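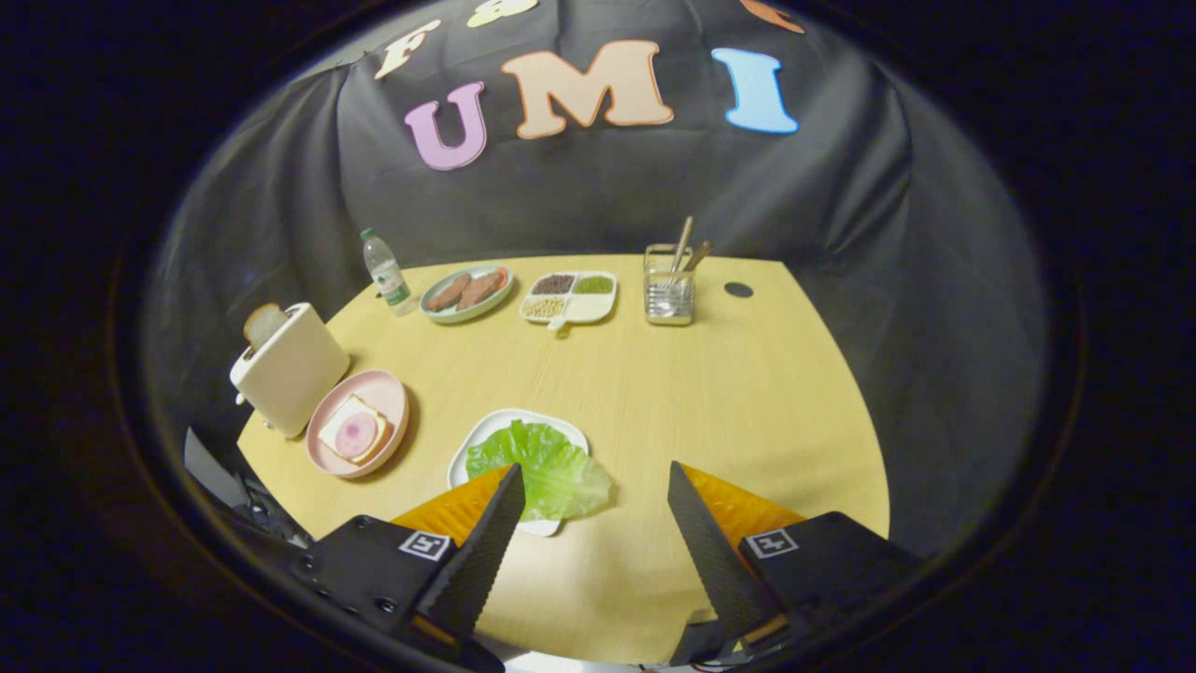
Step 3. Hang the cloth

Use a matte black fabric at least 300 cm wide. Glossy cloth throws highlights that are hard to remove later.

Clip the top edge to the crossbar every 26 cm – closer if the fabric is heavy. Let the lower edge fall behind the table and reach the floor.

Step 4. Attach the lettering

Foam letters weigh very little and hold with pins. Push each pin in at a downward angle. Do not use hot glue on fabric.

Step 5. Set the lights

Place one lamp on each side at 45 degrees to the table. Start at 200 cm and move both back by equal amounts if the cloth turns gray on the test shot.

Lock white balance before shooting.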